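Robot arm takes the early turn in the staff kitchen at Vunix

The breakfast counter at the Titham office of Vunix has been shared since April between the kitchen staff and a robot arm. The company, which prepares breakfast for 262 employees in the building and in the warehouse next door, wants the arm to take over the small repeated jobs at the counter: moving toast, putting cups in their place and bringing the cutting board back to the middle when somebody has pushed it away.

Two people work in the kitchen in the morning, the same number as before. Their day has changed all the same. The shift used to begin at 5.30, and now it begins at 7, when the arm is already working on its first tasks.

"I sleep longer and my wrists hurt less," said Hammad Malik, who has worked in the kitchen since the office opened. "But I had to learn where to put things. Before, I put the mug where my hand was. Now every mug has a place, and if I forget it the arm stops and waits for me."
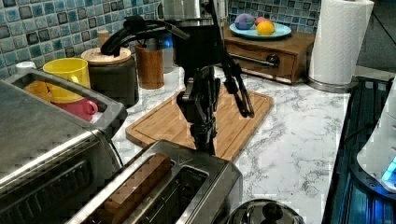

What the staff do now

The arm was installed by Dokasen, a small firm from Correa which until now worked mostly with packing lines. Its engineers spent two weeks in the kitchen and asked the staff to show them each task many times. Some tasks were given up quickly. Cutting fruit stays with people, and so does everything with a hot pan.

The staff also received new duties. They check the counter before the arm starts, they write down each stop in a notebook, and on Thursday afternoon they go through the notebook with Dokasen by telephone. For this they are paid one extra hour in the week - a point which the staff representative, Aqeel Gondal, had to ask for twice.

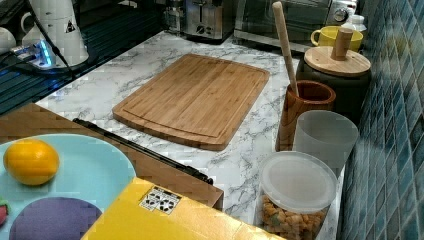
The counter at the Titham office, with the cutting board and the toaster oven.

Mr Gondal says he is not against the machine. His concern is what happens when the trial ends. The contract with Dokasen runs until the winter, and the company has promised in writing that no kitchen job will be cut during this time. About the time after it, the letter says nothing.

"We teach it our work every day," he said. "I think it is fair to ask what our work will be next year."

The company answers that it would like to open the kitchen in the afternoon too, and that it would need both employees for this. A decision has not been taken.
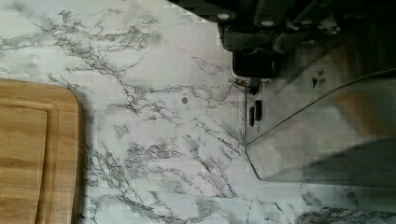

In the meantime the stops in the notebook are becoming fewer, but they have not disappeared. Mr Malik reads the list aloud without much worry: a mug with the handle turned the wrong way, a slice of bread that was too thick, a plate left where the board should be. He has asked for a second stop button at the other end of the counter, so that he does not have to walk past the arm to reach the first one. Dokasen has agreed to fit it at its next visit.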